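Tukov Rallura two-arm bench cell: a review after 2422 cycles

I have been looking after a Rallura for long enough now to have opinions about every bolt on it, and most of them are good opinions! If you are thinking of putting a two-arm cell in a room you share with other people, read on, and skip to the maintenance part if you already own one.

What you get is the frame in black aluminum extrusion, a butcher-block top that drops inside it, two arms, two parallel grippers with wrist cameras, and a controller. We assembled ours in July, two of us, starting after lunch, and had both arms homed before dinner. The rails come cut and tapped. The only fiddly part was getting the top to sit flush, and a strip of thin felt along the back rail sorted that out (the manual suggests this on page 20, which I read afterwards).

Our working set is a bunch of plastic measuring cups in different colors. I love them for setup work. They are cheap, they slide, they nest, and the flat handles punish a gripper that is even slightly out of square.

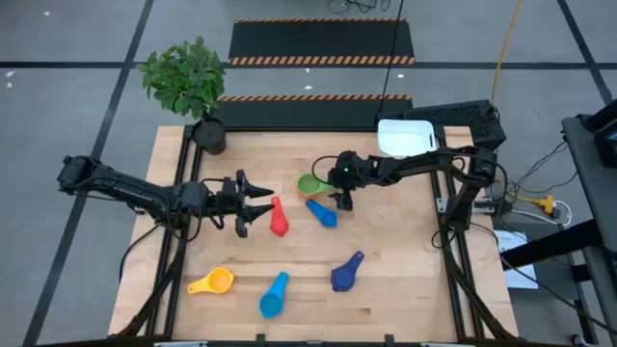
Calibration is where Tukov has done something really nice. You jog each arm to a few points on the tabletop, the software works out where the two bases are relative to each other, and then it makes the arms visit the same points in turn so you can see the error for yourself. My old Panell cell wanted a printed target, a level, and most of a morning. With the Rallura I do the whole routine before coffee. If it asks you to repeat a point, repeat it. I skipped one once and the right arm came in low on everything for the rest of the day.

One warning: clamp the table rails before you calibrate. I tightened mine in the wrong order and had to start over.

Now the wrist cameras, which I expected to grumble about. They are small, they sit close to the fingers, and when the wrist rolls the whole world rolls with it, so the first hour of looking at the feed is a bit seasick. You get used to it. Fast moves smear the background, but a brightly colored part on the pale wood still stands out, and that is all I ask for when I'm checking an approach.

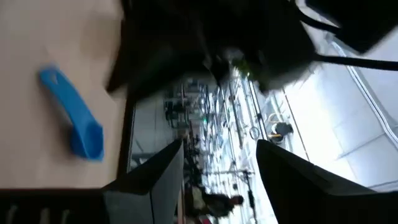 Words and bench time: D. Bhatia
Filed under: Arms and Cells

Setting the finger opening took me longer than the calibration did. The default is wide, and for a cup handle lying flat you want it narrower and slower on the last little bit of travel. There is a slider for each, saved per arm, and you can copy left to right with one click (bless whoever added that).

Upkeep is light. Every week I wipe the fingers with a dry cloth, check the finger screws, and run each wrist from stop to stop while watching the cables. The faces do pick up scuffs. So far that has made no difference to grip, but I'll swap the pads at 4000 cycles anyway, as the manual says.
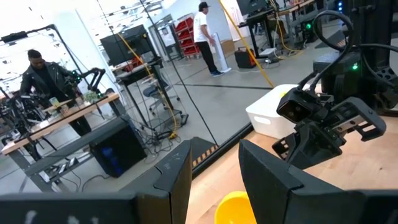
The other gripper and the white bin, from a wrist camera. Pale scuffs on the near left finger.

My one real complaint is cable routing. The loops at the wrists are generous, great for reach and annoying when the arms work close together over the middle of the table. Extra ties at the elbow helped, and I would leave more slack than you think on the left. A proper sleeve costs 87 dollars from Tukov and I'm still deciding. Give the cart and the power strip some room on the right side, too, so you can get at the base bolts without moving furniture.

Nesting is my favorite test after any repair. When I replaced the left wrist motor (four screws, one connector, some 20 minutes), I ran the cups straight afterwards and the stack went together on the second try. I may have cheered.
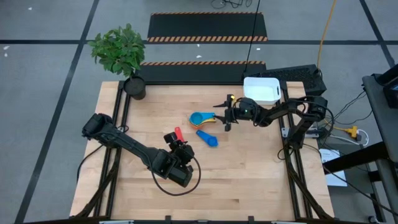
Blue on top, yellow and orange beneath, with both grippers close by.

Would I buy it again? Yes, and I'd order a spare set of finger pads on day one. Next job is moving the home position of the right arm a little farther back so I can reach the bin without pausing the run.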